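Paper tray liners at the Murkdale canteen

Posted by gravelpit_k, 5 February 2023

I eat at the Murkdale services canteen most working days. Every tray comes with a printed paper liner on it. Nobody reads them and they go straight in the bin with the chicken bones. I asked at the till and was told they get through nearly 4,000 a month. That is one canteen. I have written to Prindov, who run it, asking them to stop. Has anyone had any luck with this sort of thing elsewhere?

tobermole wrote:
They're there for hygiene. I don't want my fork sitting on a tray that had someone's soup on it.

gravelpit_k wrote:
Then the tray should be washed. If it's been washed you don't need the paper. If it hasn't, a sheet of paper with a pudding advert on it won't help you much.
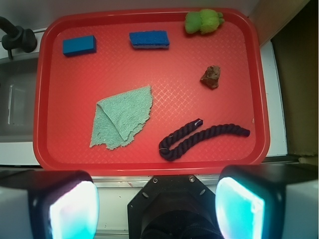
hazelwick wrote:
I did four years in a school kitchen and we never used liners. Trays went through the machine with the plates and were stacked on their sides to drain. The ones with a crosshatch pattern on the floor, like the red one in my picture, want a brush now and then or the grease stays in the grooves. Otherwise they are no more work than a plate. We had 376 children through at lunch and I don't remember a single complaint about bare trays.

tobermole wrote:
A school isn't a motorway services. They have about two staff on and a queue out of the door.

plumduff25 wrote:
Agree with tobermole on the staffing. Also the liners are recycled paper, it says so in the corner. I'd go after the plastic sauce sachets first.

gravelpit_k wrote:
Recycled or not, it's a lorry bringing them in and another taking them away with gravy on. You can't recycle them after that. I'm happy to do sachets next.

hazelwick wrote:
Awwad in the shopping centre stopped using them in September. They keep a pile of 100 by the cutlery for anyone who asks. Last time I was in, the pile looked untouched.

gravelpit_k wrote:
Useful, I'll put that in my second letter. No answer to the first yet.

Recent topics
Bread baskets nobody ordered
Plekier takeaway lids, can they be reused?
Sauce sachets: who to write to
Half portions for adults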